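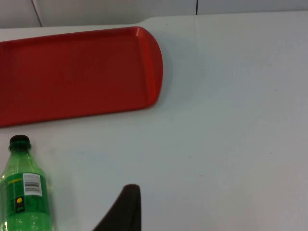
## Memus gripper kit, trial review

Minutes of the meeting held on Oct 14, 2019, Zetelska site, upstairs meeting room. Present: workshop, purchasing, safety, and the supplier's representative from Pinodon (items 1 to 4 only).

### 1. Minutes of the last meeting

Agreed, with one correction. The loan period for the kit runs from delivery and not from the date of the order.

### 2. State of the trial

The workshop reported on the table-clearing task, in which the arm handles a red plastic tray and a green soda bottle on the white table. The wrist camera view was put up on the screen. The bottle stands upright with its dark cap on, near the tray, and the right half of the table is clear.

Points raised:

- The tip of the black finger is in view at the bottom of the picture. Pinodon confirmed this is the normal mounting position and that the camera bracket can be moved up by 12 mm.
- The small print on the bottle label cannot be read at this distance. The workshop does not need it for the task. Purchasing asked whether barcodes could be read instead. Pinodon will check.
- There is a soft reflection on the right of the table. The workshop asked for a matt sheet to be priced.

### 3. Fingers and spares

The kit is supplied with 2 sets of fingers. Pinodon quotes an inspection interval of 1000 cycles for the finger pads. The workshop considers this short for daily use and asked for the test conditions in writing. Spare pads are sold only in full sets at present. Purchasing asked for a price for single pads.

The tray rim was discussed. The workshop prefers to grip the tray by its raised rim and would like a narrower finger for this. Pinodon has one in the July price list, but it has not been fitted to this model of arm.

### 4. Software and support

Licence is per arm, renewed yearly. Support is by email, with a reply within some 14 working hours. Safety asked for the stop settings to be locked by password. Pinodon said this is possible in the current version and will send the instructions.

The supplier's representative left the meeting after this item.

### 5. Comparison with Stoyanova kit

The Stoyanova offer is cheaper but has no wrist camera. Adding one would need a separate bracket and cable. Purchasing will set out both offers on one sheet, including spares and support for the first year.

### 6. Decisions

1. Trial of the Memus kit to continue to the end of the loan period.
2. No order to be placed until the pad test conditions are received.
3. Camera bracket to be moved before the next set of runs.

### 7. Actions

| Action | By |
|---|---|
| Written test conditions for pads | Pinodon |
| Answer on barcode reading | Pinodon |
| Price for matt sheet and single pads | Purchasing |
| Cost sheet for both kits | Purchasing |
| Move bracket, repeat tray and bottle runs | Workshop |
| Check stop settings after locking | Safety |

Next meeting to be called when the cost sheet is ready.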